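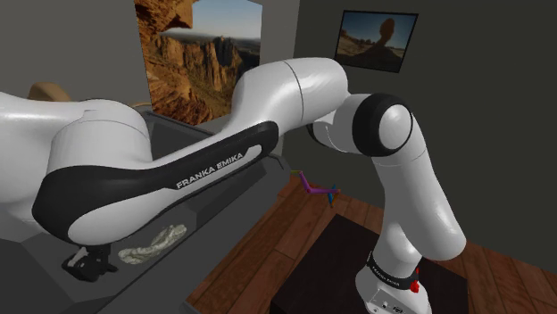
Page last updated: 1 April 2025

The Long Way to a Loaf

The bakery on Corrigan Street in Renddale opens at seven, but the bread sold that morning was started the afternoon before. Bernadette Fitzgerald mixes the dough after lunch, leaves it in tubs until evening, shapes it, and puts it in the cooler overnight. By the time the first customers come in, most of it is 16 hours old.

Fitzgerald is 76. She bought the shop from a man who made doughnuts and sandwich rolls, and for the first few years she made the same things. The rolls went from flour to shelf in under 3 hours. She used a lot of yeast and kept the room warm.

"They were fine rolls," she says. "You had to eat them that day. By supper they were dry."

She started leaving a batch overnight one January when the furnace broke and the dough would not rise. It went in the oven the next morning because she did not want to throw it out. The crust came out darker and the bread kept for several days. She has made it that way ever since, with less yeast each year.

Slow dough is an old method. Before packaged yeast was cheap, most bakers had little choice. Flour and water sat for hours, and the baker worked around it. Time changes the dough in several ways. Enzymes in the flour turn some of the starch into sugar, and the sugar helps the crust brown. Acids build up and give the bread more taste. The gluten firms up too, so the dough needs less kneading.

There are costs. The cooler takes up a third of the back room. An order placed in the morning cannot be filled that day, and the shop turns away business for it. When a large office picnic asked for 100 extra loaves on short notice, Fitzgerald said no.

She bakes 11 kinds, down from a longer list. The best seller is a plain white loaf with a little rye in it. The seeded one sells mostly on weekends. A raisin loaf comes and goes, depending on the price of raisins.

For people who bake at home, her advice is short. Cut the yeast to a quarter of what the recipe says. Mix the dough in the evening, cover it, and leave it in the refrigerator until morning. Shape it cold, let it sit on the counter until it looks puffy, and bake it in a hot oven. If it spreads flat, use less water next time.

The shop closes when the shelves are empty, usually by two.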